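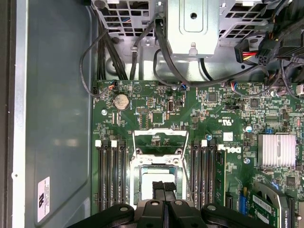 Not buying the "your PC is obsolete" talk. Resasby quoted my sister a whole new tower over slow email. Half of what's inside an old Dell is plain stuff — a green board, a tangle of cables, a metal drive cage. Which part of that expired?

I asked what was wrong with hers. "Age." It's 11.

They also push a Cusus cleanup plan, $37 a month. To clean up what? Got a brochure.

Svitlana Ivanyshyn says her shop quoted the same plan for a laptop 2 years old. Sure.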